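Drundum range bench, notebook
1 June 2026

Carried over from the last entry: the .308 that Joana Prata's son is to use in August still groups badly from a cold barrel. First shot goes high and left, the next two land together. Same pattern with both lots of ammunition. The boy is shooting it well enough. I watched his trigger hand through two strings and saw no flinch.

Checked in this order.

Action screws. Front was under torque, rear was fine. Reset both to the figure on the card inside the cabinet door. Marked the heads with paint so movement will show.

Scope bases. No movement. Rings lapped last year by Romain Moulin, contact still even. Left alone.

Barrel channel. Paper strip slid freely from the fore-end tip to within a finger's width of the recoil lug, then dragged on the left side. The stock is walnut and was stored flat in a truck box over the wet months. Took the high spot down with a dowel and 80 grit, then sealed the bare wood with two thin coats. Let the second coat stand overnight before putting the action back in.

Crown. Looked at it under the glass. One small burr at the seven o'clock position, not enough to catch a cotton swab. Noted, not touched. If the groups don't close up after the bedding work I'll recut it.

Bore. Copper in the first third. Cleaned with the Zitel solvent, three soaks. Patches still faintly blue after the third. Stopped there. Bare steel needs a few rounds to settle and I don't want to confuse that with the cold-barrel fault.

Test plan: one cold shot per session, 100 yards, same target sheet kept and reused so that all cold shots print on one piece of paper. 8 sessions. Barrel to be cool to the hand before each. No follow-up shots on that sheet. A second sheet for the warm strings, three shots each. Sofia Lobo has the key and can shoot the sessions I miss, from the same bag and the same bench, please.

Weight and fit. Rifle with scope, sling and an empty magazine came out at 7 pounds and a bit on the hanging scale. Fine for an adult. For a smaller shooter the length of pull is the bigger problem. It is too long for him by the thickness of the recoil pad. Options are to cut the stock, fit the thin pad, or buy the Correia youth stock and keep the walnut for when he has grown. I favor the third. Joana wants to keep her father's stock in use and I see her point, but wood cut off doesn't go back on. Thin pad fitted for now. Eye relief rechecked with him mounted on the rifle, standing and seated, and the scope moved back one slot. 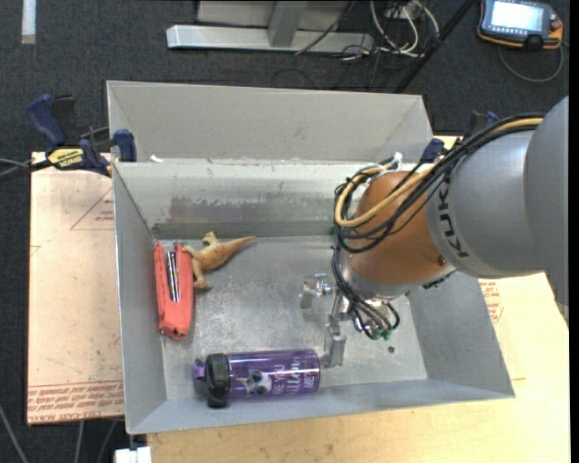
Aurora Vilela read the plan over and disagreed with the single cold shot. Her view is that a cold shot tells you about the shooter's first breath and position as much as about the barrel, and that with him on the trigger we would be measuring both at once. She wants one dry-fired shot from position before each live one, and an adult on the rifle for half the sessions.

Agreed to the dry fire. Agreed to the adult for the first four sessions. The boy shoots the last four. If his cold shots print where ours do, the rifle accounts for it. If they don't, we have a coaching job and the rifle can go back in the cabinet.

She also raised the zero. He will be hunting the Lorach side, where the open ground is short and the shots come at the edge of the timber. She would zero at 100 and tell him to hold dead on. I had it an inch and a half high. Changed to hers. One less thing for him to think about with an animal in front of him, and nobody will be letting him shoot past 150 on his first season anyway.

Magazine. Feeds the first two rounds cleanly and noses the third into the feed ramp if the bolt is worked slowly. He works it slowly. Follower spring compared with the spare and found shorter. Swapped. Ran dummies through it at slow, normal and fast, no stoppages in ten fillings. Old spring binned.

Trigger. Breaks at just over three pounds. Margarida Pinheiro asked for it heavier for a new shooter. Taken up to four. Bumped the butt on the rubber mat with the action cocked and empty, did not release. Safety holds in both positions. Repeated with the bolt cycled hard, same result.

Ammunition on hand: part of the case of 1000 bought jointly, stored on the dry shelf. The soft points for August are boxed separately with his name on them. Keep them out of the practice supply.

To do:
Order the Correia stock once Joana has decided. Price quoted holds until the end of the month.
Second paper strip test after the sealer has had a week.
Recheck paint marks on the action screws after session two.
Ear protection in the junior size. The pair in the drawer has a split cushion.
Sofia to write cold shot times and air temperature on the sheet itself, beside each hole.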